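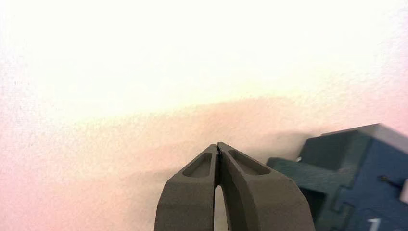 4. Working rules for the task board cell

Please read this section before you power the arms. It applies to all cells at the Derkent site and replaces the sheet from April. The person responsible for these rules is Dayana Becerra. Changes must be sent to her in writing, with form 1797.

4.1 Before power on

1. Put the board on the table and check that it does not rock. If it rocks, clean the table and the bottom of the board, then try again.
2. Look at the fingers of each gripper. A finger with a crack is changed before the session, also when the crack is small.
3. Follow each arm cable with your hand from the arm to the power supply. The cable must have enough slack for the full reach of the arm.
4. Set the speed limit to 30 percent. The 100 percent setting is allowed only for the Revness calibration routine, with both doors closed.
5. Press the emergency stop one time and release it. The Arellano controller must show the message "Stop tested". Without this message the session does not start.

Note: The stop test is valid for one operator. When the operator changes, repeat step 5.

4.2 During the session

1. Only one person gives commands. A second person may watch and may press the emergency stop at any moment, without asking.
2. Keep your hands outside the cell when the arms have power. To move the board, first put both arms in the rest position and switch off the motors.
3. Approach every button, switch and knob from above and slowly. Stop the movement before contact and check the position, then continue.
4. Do not send both arms to the same part of the board. One arm works, the other one waits at a safe height.

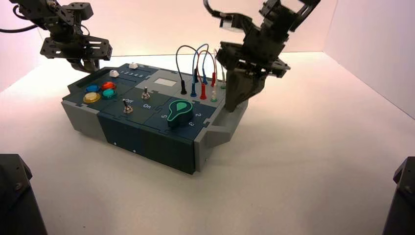

Can I leave a test lead in the board when I start a knob or switch task?
Leads may stay plugged in if no planned path goes through their loops. Run the path first at the lowest speed, with a hand on the emergency stop, and write in the log which leads were in place.

CAUTION: Never pull a plug by its lead. The gripper must hold the body of the plug. If the plug does not come out after 2 tries, stop and take it out by hand with the motors off.

CAUTION: When a finger gets caught in a lead, do not drive the arm back. Press the emergency stop, support the arm from below and free the lead by hand.

4.3 After the session

1. Move both arms to the rest position and switch off the motors.
2. Set the switches and the knob to the start values given on your task card.
3. Write in the log the operator, the task, the speed limit and every contact that was not planned. A light touch is also a contact.
4. Save the log in the Starngate folder before you leave the room.

Note: A log with an empty contact field is sent back to the operator. If there was no contact, write "none".

Rules valid from 3rd August. For the list of spare fingers and their order codes, see section 7.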